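Care of Galvanized Steel in Dry Storage

Members' Technical Notes, October 2020

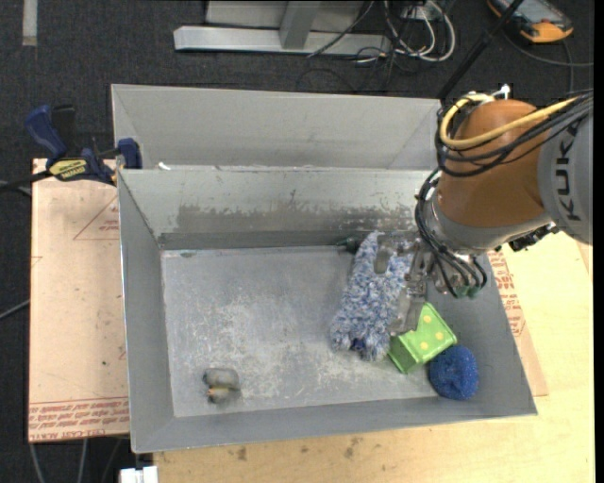 Galvanized sheet is protected by a layer of zinc over the steel. The zinc corrodes first and does so slowly, provided it can form a stable gray film in moving air. Most of the questions sent in since April concern what happens when that film is scraped away or never forms.

Surface scuffing is usually cosmetic. A scratch that stays within the zinc dulls over time and needs no treatment. A scratch that reaches the steel is still protected at its edges, as the surrounding zinc gives itself up in place of the exposed metal. Narrow scratches can be left alone. Wider bare patches should be cleaned to bright metal, wiped with solvent and coated with a zinc-rich paint in 2 thin coats. Follow the drying time on the can between coats.

White rust is a separate problem. It is a chalky deposit that forms when sheets are stacked flat and water is held between them. Light deposits come off with a stiff nylon brush and clean water. Do not use a steel brush - it removes sound zinc and leaves particles that rust on their own. Stack sheets at a slight tilt, with dry spacers, and keep them off concrete.

Sun-ja Yoo checked the coating on 51 sheets at the Skusitz store with a magnetic gauge. Of these, 11 gave low readings along one long edge, all from the bottom layer of the stack. Those sheets have been set aside for indoor use. The gauge should be zeroed on bare steel of the same thickness before each session, and readings taken near a cut edge or a bend should be thrown out.

The loan gauge is now kept at the Pomare office. Return it with the calibration foils in their sleeve and a note of any foil that is creased.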